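Games Corner Safety Walk-Through, with Comments
Last updated: September

Hello again, everyone, and thank you for the kind notes about the spring checklist, which several of you told me is now taped inside a closet door at Geraghty. I've done the games corner this time. It's a small spot, but chargers and cords find their way into it, and cords are most of what I worry about on these rounds. I went through at 10 in the morning with a cup of tea and took my time over it.

FLOOR AND WALKING SPACE

[x] Floor surface sound, no lifting edges
Comment: Good. The pale veined surface is easy on the eyes, but a light cord does tend to vanish against it, so please look down before you step in.

[x] Nothing sharp or splintered at hand height
Comment: Ran my palm along everything I could reach. All smooth.

[ ] Cords kept to the edge
Comment: Not yet. I'd like the power strip over against a wall, with the charger beside it and its cable gathered up. I have asked for this before at Murnar too, so please don't feel singled out!

POWER

[x] Strip rating label readable
Comment: It says 1660 watts, and I've copied that into the book. Chargers are no trouble at all for it. A space heater is another matter, and I would be so grateful if the one from the Trarkar room stayed in the Trarkar room this winter.

[x] Plugs fully seated
Comment: The teal plug is in properly and I gave it a gentle wiggle to be sure.

[ ] Chargers standing or lying where they can't be stepped on
Comment: The black one is out on the floor on its side. A shelf or a little basket would do nicely, and I have a spare basket if anybody wants it.

[x] No strip plugged into another strip
Comment: Thank you, thank you. It took us a whole year to break that habit.

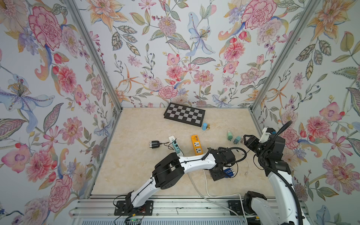

WALLS AND UPRIGHTS

[x] Wallpaper flat, no loose seams
Comment: I pressed along the seams and they held. I know opinions were divided about such big flowers, but I've grown very fond of the peonies, and I think the orange lilies cheer the place up no end.

[x] Metal posts firm
Comment: Gave each a good push. No movement. Please don't hang bags from them, however handy it looks.

SMALL ITEMS

[ ] Game pieces boxed when the game is over
Comment: The chessboard is fine where it is, toward the back, but there was a gold pawn standing beside it and a little blue cylinder next to that. Small things like these roll when they're bumped, and they are exactly the size that toddlers love. A lidded tub would settle it.

[x] Board in good condition
Comment: No chips on the border, and the corners are still nice and square.

TO DO BEFORE THE NEXT ROUND

Move the strip to the wall. Find the charger a home. Tub for the chess pieces (Drindeck sent us far too many tubs, so help yourself from the hall closet). If you finish any of these early, put your initials next to the line and I'll come by and have a look.

With warm thanks for your patience,
Niamh Ó Dálaigh

Contact | Copyright | Back to top
We use cookies to keep this site working. By continuing to browse you agree to their use.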